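To: Small Bathrooms list
Date: Wed 5 January
Subject: Re: Vessel basins – do you get used to them?

Hello all, and a happy new year to everyone I haven't already bothered over the break.

On the list last week, someone in Torkau wrote:

> We have 50 cm of depth to play with and my partner has her heart
> set on one of those basins that sits up on top of the counter. I
> like the look but I keep thinking about all the spots where grime
> will collect. Does anyone live with one? And where do you put
> your things? Our old basin had a ledge all the way round and we
> used every bit of it.

We do live with one, and have since September, when we finally finished the upstairs bathroom at Sarmiento Street (those of you who put up with my tile questions all through winter will be glad to hear the word "finished"). Ours is a rectangular white ceramic one on a grey marble-patterned counter, with a black single-lever tap behind it on the counter. I was the doubtful one in our house too, so I have some sympathy with you.

The cleaning is fine, on the whole. What catches me out is the strip behind the basin, around the foot of the tap, where I can't get a sponge in flat. I use an old toothbrush and a bit of bicarb on Sundays and it takes 2 minutes, maybe less if I haven't skipped a week. The black tap shows every water spot, though, and our water is hard, so if yours is anything like it I'd think about a brushed finish. The Drendum showroom had a nice one and I do sometimes wish we'd gone back for it.
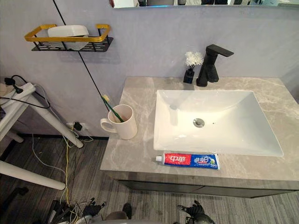 As for where things go, you do lose the ledge, and I grumbled about that for a good month. We've come round to keeping very little out. The toothbrush stands in a plain white mug to the left of the basin, and the toothpaste just lies along the front of the counter – I did buy a stand for it, but the stand took up more room than the tube. There's a small square black vase with white artificial flowers next to the tap. I was sniffy about artificial flowers until I'd killed two ferns in that corner, and now I'm rather fond of them.

The best thing we did was put a little shelf on the wall, a black perforated metal tray with a gold-coloured rail around it. It keeps a few bits up off the counter, and crumbs of soap don't sit in it the way they did in the old glass one. Ours came from Miltitz and was on sale for $15, but I'd think any hardware store has something close.

One more thing, do check the height before you order! The basin adds a fair bit on top of the counter, and our plumber wanted to set the cabinet at the usual level until I stood there and pretended to brush my teeth for him. We dropped it and I'm very glad. If you have little ones, drop it further still.

I'm happy to measure anything you like, just write back on or off the list.

Warmly,
Upstairs at Sarmiento Street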